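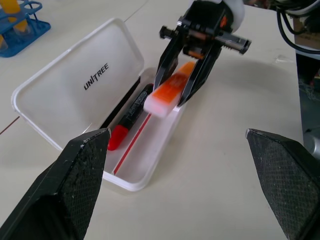

Tue 3 March

Finished the Miltance chapter before breakfast and my coffee went cold twice, I was that far into it. I've read about rearguards for years and still had no idea how much of the work is plain traffic control! The whole battalion had one road, one bridge over the Wuven, and a night to get across, and what the adjutant writes about for page after page is trucks. Who goes first, who pulls over, which driver has wandered off to look for water. I love him for it.

The guns are the part I keep going back to. They had 4 left, on the rise behind the Kravchuk farm, and the plan was to bring them out in pairs so that one pair was always able to fire. On paper it's tidy. In the dark, with mud up to the axles (it had rained all that September week), the first pair took so long to hook up that the second was nearly left sitting there with no infantry in front of it.

Spent the rest of the morning with the Flarken sheet spread out, trying to see the ground the way the gunners would have.

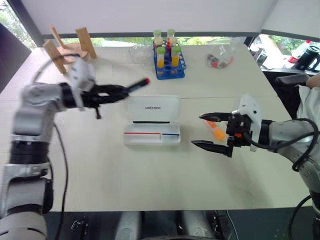 The rise is much lower than I'd pictured, barely two contour lines, and the farm track drops off the back of it straight into a hollow. So that's why the flashes weren't spotted from the west bank! I had always put it down to luck. I'm going over the route on a photocopy now, in a black marker much like the red-tipped one above the white table, and it's too fat for the job, the road and the river have merged into one big stripe near the bridge. Will redo that corner in pencil. The old ford upstream is marked as well, and I want to know if anyone even considered it for the wounded.

Lunch, then a walk to the library in drizzle. They've found me the second volume of the divisional history, which has a fold-out of the bridge defences that I'd only ever seen described. Page 51, uncreased, colour still bright. I made a small noise at the desk.

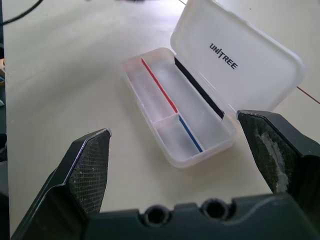

Later, after tea

Volume two disagrees with the adjutant! He has the bridge going up at first light, and the divisional account says 2 in the morning, with 12 engineers still on the wrong side. They can't both be right. I'm leaning towards the adjutant, who was standing there, though he wrote it up long afterwards and his dates slip elsewhere.

The sappers' own diary would settle it. Must write away for a copy tomorrow, and ask about the ford while I'm at it. Also need a new eraser.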